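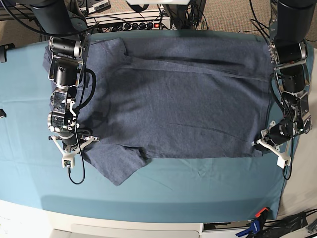
Heather-blue tee on the teal cloth, long fold across the top, one corner hanging down.

Household Help > Laundry and Linen > Folding and Storage > T-shirts that won't fold square

There's always a corner sticking out of my folded T-shirts

posted by flonmont_flat

Hello everyone, long-time reader and first-time poster, so please be gentle with me. I've been trying to get on top of the T-shirt situation in our house, which has reached the point where the drawer has to be leaned on with a hip before it will shut. I bought a nice teal cloth for the top of the table so I'd have somewhere smooth to fold on, and I've been putting in a good effort most evenings after tea.

My trouble is the triangle. I lay the shirt out flat, fold it over lengthwise so there's one long crease running right across, smooth everything down with my hands, and the whole thing looks lovely and rectangular except for one little pointy bit poking out past the bottom edge. You can see it in the photo, at the lower left. Sometimes I think it's the sleeve and sometimes I think it's the corner of the hem, and by then I've folded things over enough that I can't tell without undoing the lot.

If I tuck it under, I get a lump. If I leave it, the next fold makes it worse and the finished shirt looks like an envelope somebody sat on. I've tried pulling the shirt straighter before I start, and I've tried folding it on the bed, but the doona is too squashy and everything slides about. My mum used to whip through a whole basket while talking on the phone and I never once thought to watch what her hands were doing, which I regret now!

The shirts are ordinary cotton ones, mostly the soft mottled sort, and a couple have gone a bit crooked in the wash. We've a chest of drawers from Gridton, the low one, and the drawers are shallow, so I can't just make a fat bundle and squash it in. I'd also like to be able to see what I've got without pulling everything out, if that's not asking too much.

Is there a right order to do the folds in? And should I be ironing them first? I really don't want to be ironing them first.

Thank you in advance, and sorry for the length of this. I did try to trim it.

boiko_lane_laundry

Welcome! And please don't apologise for the length, you should see some of mine. I worked in the back of a laundry in Boiko for a good many years, and I once kept a tally for a whole winter just to settle an argument with my sister. It came to 3956 shirts, and I'd say I met your triangle on a fair few of the early ones.

From what you've written and what I can see, you're putting in the long crosswise fold before the sleeves have been dealt with. Once that fold is in, any bit of sleeve that was lying at an angle gets carried along with it and pops out wherever it likes. The cure is to do the sleeves and sides first and leave the long fold for later.

My way goes like this. Lay the shirt face down with the collar at the far side of the table and the hem nearest you. Give the hem a little tug at both corners, then do the same at the shoulders. Run your palms from the middle out to the sides, nice and slow, and have a look at the side seams. On a shirt that has twisted in the wash, those seams will wander round to the front or the back, and you mustn't follow them. Go by the collar and make the two sides match that.

Now bring one side in, so the fold runs from the middle of the shoulder straight down to the hem. The sleeve will come across with it and probably stick out past the other side. Turn the sleeve back on itself so it points down towards the hem and lies along the fold you've just made. Get it flat, right down to the cuff. Then do the other side the same way, and what you should have is a long strip the width of a dinner plate or a bit more, with no sleeve showing anywhere.

Only after that do you fold up from the hem. For a shallow drawer I'd bring the hem up to just short of the collar, then fold in half again, and possibly once more if the fabric is thin. Stopping a little short of the collar matters more than you'd think, as the collar is the thickest part and a hem piled on top of it makes the bundle want to spring open.

As for the one you've got on the table, I'd undo it and go again. I know that's a nuisance when it's nearly there, but chasing a loose corner takes longer than starting over, and you'll only get that lump you mentioned.

No need to iron. If you can catch them while they're still a touch warm from the line or the dryer, your hands will do most of it. Faint creases drop out once you're wearing the thing anyway.

The cloth is a good idea, by the way. A bare shiny table lets cotton skate about. Just pull the cloth taut before you begin, or you'll be smoothing the cloth and the shirt both.

gumboots_by_the_door

just roll them. I've rolled mine for years, fit heaps in a drawer and no corners to worry about

mendell_mornings

I'll add a small bit to the long answer, which is very good and is more or less how I do it too.

For seeing what you've got, stand the folded shirts up on their edges in the drawer, like files in a cabinet, with the last fold facing up. It works beautifully in a low drawer so long as the bundle is shorter than the drawer is deep. Fold one, stand it in the drawer, try to shut it, and then you'll know whether you want that extra fold before you do the whole pile. I learned that the slow way, with every shirt in the house already done and all of them too tall!

If a shirt has really gone crooked, 100 per cent cotton can often be coaxed back while it's damp. Hold it by opposite corners, shoulder and hem, and give it a gentle stretch on the diagonal against the way it has twisted, then dry it flat. Some come good and some never do. I keep the hopeless ones for gardening and painting and I don't fuss over how they're folded.

Rolling is fine as well, and I do it for the suitcase, but I find the soft ones come unrolled in a drawer every time I go looking for something, and by September when I'm swapping the winter things over it's a proper jumble in there.

Have a go with two or three shirts you don't care about and see how the sleeves behave. Mine were a mess for the first week or so, and then one evening I noticed I'd done the whole basket with the radio on and hadn't muttered at any of them.

flonmont_flat

Oh, thank you all so much! I'd definitely been doing the long fold first, I don't know why, it just seemed the natural place to begin. Sleeves first from now on. I measured the drawer while the kettle was on and I think I'll need that extra fold if I'm going to stand them up. I'll try the old grey ones tonight and leave the blue one till I've got my eye in.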